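Anyone else's plant putting the folding arms in? Towel side
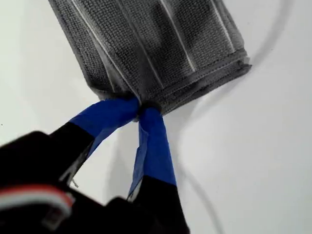

5 min read · 9 replies

foldtable_deb
Posted in: Laundry & Linen – Shop Floor

Ok so typing this on break, sorry for the mess. We're a commercial laundry, mostly gym and spa accounts, some hotel. Second shift. Since May we've had two arm stations at the end of the small-piece line doing the gray microfibers. Hand towels first, supposedly bath sheets later. Management calls the whole thing Ona, which is the name of the program or the software or both, depends who you ask.

What it does: picks a towel up, pinches it, folds, pinches again, stacks. Blue tape on the fingertips. Slow. I fold faster than it on my worst day but it doesnt take lunch.

What I want to know from people who already went thru this – what happened to your folders? Hours, pay, did they move you, did they let people go. Not looking for the brochure version. We had a meeting and came out knowing less than before.

Also rates. Ours is 154 an hour on hand towels and nobody has said if that stays once we're only getting the pieces the arm rejects.

willton_nights
Reply

We've had them at Willton since last fall. Nobody laid off in our building but three people left and weren't replaced, so count that how you like. I went from folding to "station lead" which means I stand between two of the things and fix what they drop. Extra 27 cents an hour. Twenty seven. I framed the letter.

Feet are worse, shoulders way better. I'll give it that. I had a bad right shoulder for six years and I can lift a pan out of the cupboard now.

About the rate – ask before it goes live full time, in writing. Ours stayed the same for two months on reject pieces and everybody missed it every single shift. Rejects are the hard ones. Inside out corners, tags caught, two stuck together. You can't fold those at the clean-piece number.

foldtable_deb
Reply

That's exactly it. Rejects. Last night I had a bin of maybe all twisted ones and the board over my head says I'm at 60 percent.

Did the shift lead adjust it or did you have to push?

willton_nights
Reply

Pushed. Took the whole table going to the office together. They made a separate code for rejects, off the rate. Took ten minutes once somebody with a login was in the room.

pressman88
Reply

Going to be the bad guy here. Folding hand towels for eight hours is a job that wrecks people and I'm not sorry to see a machine do it. My mom did it for over 9 years and her hands are done. Can't open a jar. If the arm takes the microfibers, let it have them and fight for the retraining money instead. Everybody at our place fought about the machine and by the time that was over the training slots had gone to new hires.

2ndshift_marisol_fan
Reply

Retraining into what tho? There's 3 maintenance jobs in my building and they want a certificate for all of them. Somebody with 20 years on the table and a kid to pick up at 4:30 is not going to night school for a mechatronics cert. Easy to say "retrain".

And the people it hits first are the ones with no car who picked this plant bc the bus stops there.

pressman88
Reply

Didnt say it was easy. Said it was better than my mom's hands.

linen_tech_ohio
Reply

Maintenance side here, maybe useful. I look after the cells at a plant that does restaurant and spa. Couple things from my end:

The tape on the fingertips is a wear item. Ours gets wrinkled and the edge lifts and then the grip goes funny and you get rejects all down the line. If your reject bin suddenly doubles, have someone look at the tips before anyone looks at the folders. Tell your lead that, it'll save you an argument. Ours get redone at the start of each shift and that fixed most of it.

Lint. Microfiber sheds more than you'd think and it hangs on the hems. Wipe the table. White surface helps, you can see it.

The stacked hem is the hard part, four or five layers of stitching and it wants to grab one and gets two. Or gets a corner and the fold comes out like a taco. A person feels that in half a second. Ours doesn't feel much of anything. So no, I don't think it's taking all of your table this year. Bath sheets I'd be surprised.

foldtable_deb
Reply

ok the tape thing is good. I'm going to look tonight. We've had the blue stuff on there I think since they were installed?? never seen anybody change it. And guess who got asked why rejects were up.

Who does it at your place, you or the operators?

linen_tech_ohio
Reply

Operators. I showed them once, it's easy. But it's in their job description and they got a bump for it. Don't start doing it for free. Once you do it for free it's yours forever.

willton_nights
Reply

^^ this. same with clearing jams. I did it as a favor for a month and then it was on my review.

bhatt_floor
Reply

Bhattacharjee Linen, day shift. Different experience, posting it since the thread's mostly gloomy. Ours came in slow and they had folders on the setup from week one. Like sitting with the setup guy showing how you find the corner, which side the tag goes, how to shake a piece out. Two of our folders do that full time now and they like it. Sit down job. One of them says it's boring as hell, the other one says she'll never go back to the table.

Hours didn't change. What changed is it got quiet. Used to be eight of us around a table talking all day and now it's four, spread out, and everybody has earbuds in. Sounds small. I think about it more than the pay.

foldtable_deb
Reply

not small. That's the part I'm dreading really. I've been across from the same two women since I started. They already moved one to the other end so she can watch the second station and we wave at each other like idiots

Did they pay your folders extra for the setup stuff?

bhatt_floor
Reply

Yes but not at first. First month was regular rate plus a gift card. An Amex one. People were mad about that, and then it got fixed. Ask up front.

pressman88
Reply

A gift card lol. ok I'm coming around to the other side of this thread a little

2ndshift_marisol_fan
Reply

My place gave out a pizza so you're ahead.

Serious question for the tech, does the thing keep a log of who's at the station when it stops? Ours has a badge scan now and people are nervous about it. Lead says it's for safety.

linen_tech_ohio
Reply

Ours logs stops and the time. The badge part is separate, comes from the plant not the arm. Could be safety, could be they match it up later. I'd ask to see the report. If they'll show you the report it's probably fine. If they won't – well.

willton_nights
Reply

We asked. Got to see it. Mostly it showed the arm stopping on its own at the same spot over and over, which was great for us at the next meeting.

foldtable_deb
Reply

Break's over, gotta go. Writing down: separate code for rejects, tape, who gets paid for what, see the report. Will post after I talk to the office. If anybody has the actual wording of the reject code thing pls paste it or message me, I'd rather hand them a piece of paper than try to explain it at shift change with the dryers going

willton_nights
Reply

Got a copy in my locker. Will type it up when I'm in tonight.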